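Ticket: cutlery trays, kitchen restock
Opened by: Lindiwe Sibiya
Assigned: Karabo Swanepoel
Status: open, waiting on supplier

Lindiwe, 9:40 am
Woven trays from Varora don't suit our cutlery. Knives ride up on the divider, chopsticks poke out over the rim. Staff keep dumping everything in the middle. Need it sorted before the April lunch, 40 people.

Karabo, 10:15 am
Had a go at it on the white table. Spoons and forks no drama in the centre compartment. Chopsticks are the pain, long wooden ones, only way I'd trust them is standing up or on the diagonal.
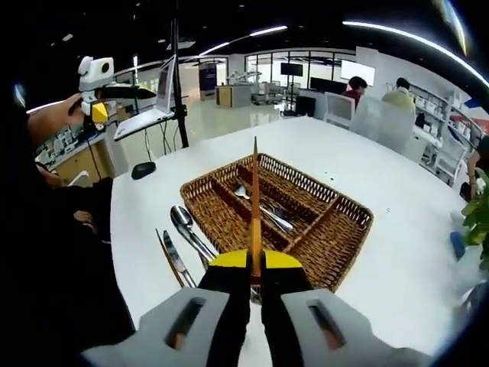 Tried chopsticks standing up over the tray. Better. Still snag on the weave when you grab one in a hurry. Will ask Tshabalala if they do a liner, any colour, don't care.

Hendrik Mthembu, 11:05 am
Can we not just get the deeper one? Kirner has it, 30 dollars each. Also pls stop putting wet spoons in rattan, it goes mouldy. Learnt that at the last place.

Karabo, 11:20 am
Deeper one is 7 weeks away, I rang. Next test is knife, fork, spoon as a set, one compartment per type. Knives in the middle, blades facing away from whoever's reaching in.
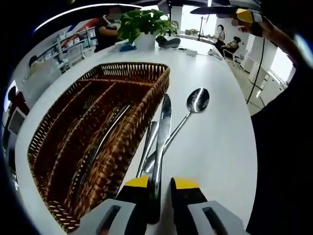 Sets are quicker to lay out than I thought but slower to put back. Labels on the rim maybe? Braid is too lumpy for tape so would have to be tie-on tags.

Lindiwe, 1:50 pm
Tags fine. Zodwa has string. Leave ticket open till Tshabalala anwsers re liner, then order enough for both kitchens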